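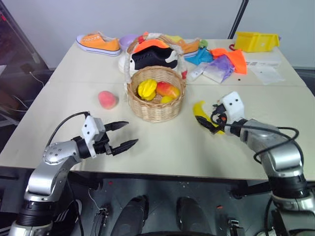 图1 双臂工作台,篮子与水果任务。左夹爪张开,右夹爪手指搭在香蕉上。

# 第六讲 双臂单元的布置、点检与小修

课程:机器人单元运行与维护(十月班)
带上:内六角扳手一套、扎带、无尘布、记号笔、点检表

前五讲都在讲运动学和控制,今天终于可以动手了!这一讲只围绕一台设备:Jurau 实验室的双臂桌面单元,我们平时叫它“二号台”。上位软件是 Cendari,夹爪的指尖备件走 Wulex 的目录,台架图纸在 Van Dusen 文件夹里。学完以后,你应该能独立把它从断电状态带到可以开工,也能处理最常见的几种小毛病。

## 1. 先看台面,再看手臂

很多同学一来就盯着手臂,其实台面更值得先看。图1里两只手臂从桌子近侧伸进来,中间是带高提手的藤篮,里面已经有杨桃和芒果,桃子单独放在篮子左边,香蕉在右边。这个布局对双臂单元很友好:左右各有一件东西可以去取,中间是共同的放置区。

共同放置区也是最容易出事的地方。提手又高又拱,手腕从上方进入时,要避开的有提手本身,还有另一只手臂。我们的做法:

- 同一时刻只允许一只手臂进入篮口上方,另一只停在自己那一侧。
- 进篮路径先抬高,再平移,最后下降,不走斜线。
- 换了篮子就重新测提手高度,哪怕看上去差不多。

桌子后沿那一排鞋子、碗、布料和塑料包装,对视觉来说是背景干扰。做识别练习时这些东西很有价值(一只橙色的鞋和一块橙色的布,对颜色阈值法是很好的考验!),做标定时请全部收走。

## 2. 开机前点检

每次开机都做,顺序不要换。

1. 急停按钮按下,确认总电源断开。
2. 用手轻推两侧底座,不应有晃动。有晃动就停在这一步,先紧固。
3. 沿着线缆从底座摸到手腕,找压痕、破皮和硬折。
4. 检查手腕白色支架的螺钉,对照记号笔画的防松线。
5. 看夹爪手指的尖端和内侧,有缺口或粘了果皮就处理掉。
6. 清走桌下地面上的杂物,站位处不许有散线。
7. 释放急停,上电,在 Cendari 里等两只手臂都显示就绪。

第三步值得多花一点时间。回头看图1:左臂手腕上方有一根细黑线弯成弧形回到前臂,右臂前臂外面则松松地绕着一圈较粗的黑线。弧形余量是必要的,手腕要转,线就得有地方去。问题在于余量多少合适。太短,转到极限时会拉接头;太长,线圈会垂到桌面,扫到水果,或者勾住篮子提手。

判断的办法很简单:断电,用手把手腕慢慢转到两侧极限,再把肘部弯到最大。整个过程中线不绷紧,也碰不到桌面,就合格。不合格就松开扎带重新分配余量,扎带不要勒死,能轻轻滑动最好。

## 3. 回零与标定

上电后先回零。两只手臂依次回,左臂先,右臂后。回零时请把篮子拿开。

接着核对编码器读数。我们这台右腕的零位参考值是 213,读数和它对不上时,不要在软件里直接改偏置,先检查支架是否松动。我见过不少“标定漂移”,最后都是两颗螺钉的事。

手眼标定用棋盘格板,共采集 51 个位姿。位姿要分散,高低、远近、倾斜都要有,全挤在桌子中央的数据没有用。这一步有点枯燥,但看到重投影误差一下子掉下来的时候真的很开心,值得亲手做一遍。

## 4. 夹爪

二号台用的是两指夹爪,手指细长,前端尖。抓香蕉、抓小件都很灵活,缺点是接触面小,抓圆滑的水果容易偏。

调整要点:

- **开口宽度**:比物体略宽即可。开得太大,手指容易碰到旁边的东西。
- **夹持力**:从低档起步,一档一档往上加,直到提起时不滑。软水果看表皮,有压痕就退一档。
- **下降高度**:指尖离桌面留一点间隙。指尖顶桌是更换手指的头号原因。
- **接近方向**:长条形物体,手指从两侧横跨短边去夹,不要顺着长边。

课上大家会分别用左臂和右臂抓同一根香蕉。请注意两边的手感差异,记下来,下一讲讨论。

## 5. 保养周期

| 项目 | 周期 | 备注 |
|---|---|---|
| 手指内侧清洁 | 每次课后 | 无尘布加少量清水,擦干 |
| 手腕支架螺钉 | 每 1,000 次抓取 | 重画防松线 |
| 线缆与接头 | 每 1,000 次抓取 | 破皮即换,不缠胶带 |
| 手指更换 | 每 4,000 次抓取 | 左右成对更换 |
| 手眼标定 | 拆装手腕之后 | 见第3节 |

抓取次数在 Cendari 的“计数”页里,左右臂分开记。换完手指记得清零,上学期就有一组忘了,害得后面的人白换了一副。

## 6. 常见故障速查

**夹爪不动作,手臂正常。** 断电,先查夹爪根部的接线插头,重新插紧,再上电。仍不动作,换一根备用线试。

**手腕转到某个角度时夹爪断连。** 几乎总是线缆。按第2节的方法断电慢转,留意线在哪个角度绷紧。

**抓取位置总偏向同一侧。** 先看手指有没有弯,再看支架,最后才重做标定。

**两臂在篮口互相等待。** 占用标志没有释放。在任务页手动复位,然后查程序里放置动作结束后有没有写释放语句。

## 课后练习

1. 画出二号台右臂的走线草图,标出每一处扎带和转动余量。
2. 写一段“桃子入篮”的路径,要求绕开提手,并说明每个路径点的作用。
3. 拆下一副手指再装回,重新标定,把前后两次误差一起交上来。

草图手画就行,拍照上传,字写清楚一点。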